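Bedding & Linens board > Duvets
Thread: Is the "shake and drop" method for duvet covers a myth?

flintandrye
Posted October 11, 2024
Every article says the same thing. Put the insert in, grab the corners, give it a good shake and gravity does the rest. I've had a Vulano cover for a year and gravity has done nothing for me. I end up with one fat lump at the hem and two empty corners up top. Anybody get this to work on a large one?

marrowbone11
I'm on your side. Holding it up full length in front of the window is the only way I can tell where the filling is sitting, and mine likes to hang out at the bottom opening.
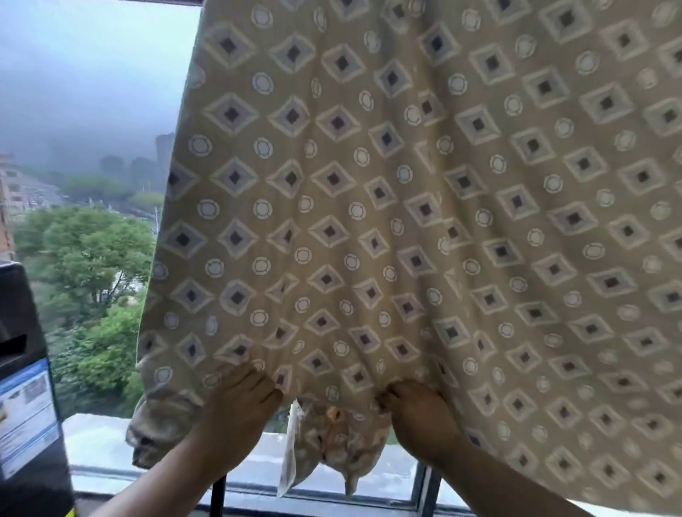

Do corner ties really help on a large duvet?
They help with the corners only, and the middle can still bunch if the insert is smaller than the cover.

pellworth
Disagree with most of this. Shaking works if the insert matches the cover. People buy whatever's on sale and then blame the method. Measure both, flat on the floor, and pull them straight before you do.

flintandrye
I did measure. Same size on both labels, and mine still slides. I also don't believe labels much – my Barbieri insert lost a good inch after one wash.

Mihret Mamo
The roll-up method (cover inside out, insert on top, roll like a burrito, flip the ends) gets sold as a miracle and I don't buy that either. It took me 11 minutes the first time and I had to redo a corner. What I do now is fold the top edge over itself first and smooth it along the fold with my hands. Dull work, but I know where the edge is before I start. 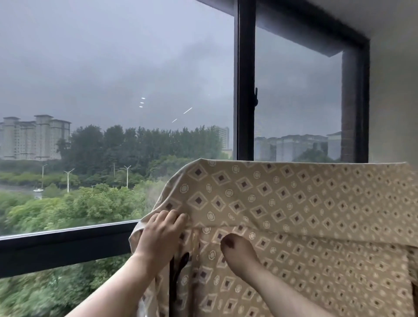 Folding the top edge over, diamond-and-ring print.

pellworth
So you fold it, smooth it, and then unfold it to put the insert in? Sounds like extra steps to me.

Mihret Mamo
It is extra steps. I still prefer it to fishing around inside the thing up to my shoulder.

marrowbone11
Can we talk about drying racks and rails for a second? I've seen people swear by draping the cloth over the end of a rail so it holds some of the weight while you sort out the folds. I'm not convinced. It bunches up at the rail and you still need both hands.
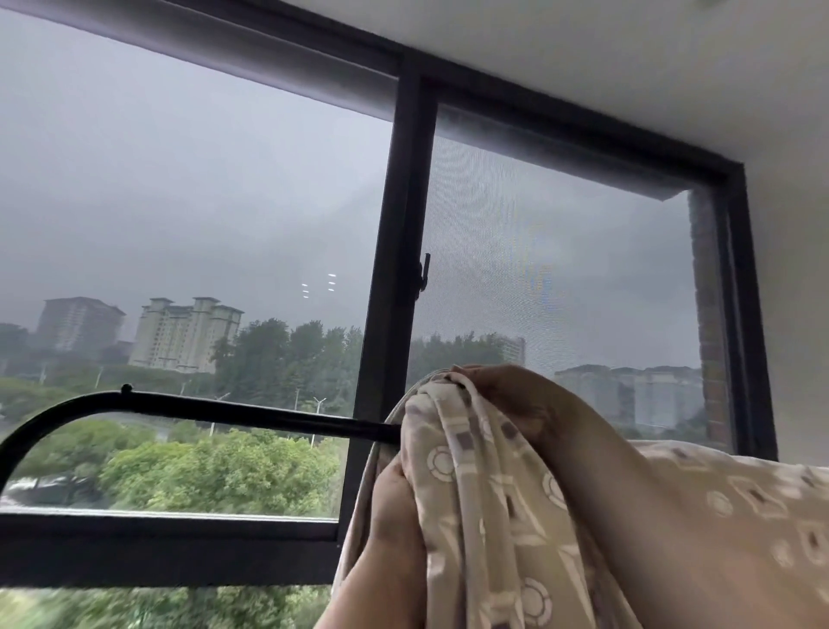
tomsgrate: A rail is fine for a thin cotton cover and useless once there's a heavy insert in it. I tried with my winter one in January and the whole lot went on the floor.

flintandrye
That matches my luck. What about those clips? Trillier sells a set for 30 bucks, which seems like a lot for clips.

pellworth
Safety pins. Done.

Mihret Mamo
Please don't put pins in anything you sleep under. Sew a loop in each corner of the insert and tie it. The Virnell ones come with loops already, though two of mine came off in the wash, so check the stitching.

flintandrye
OK, I'll sew loops this weekend and try the fold thing. Not expecting much.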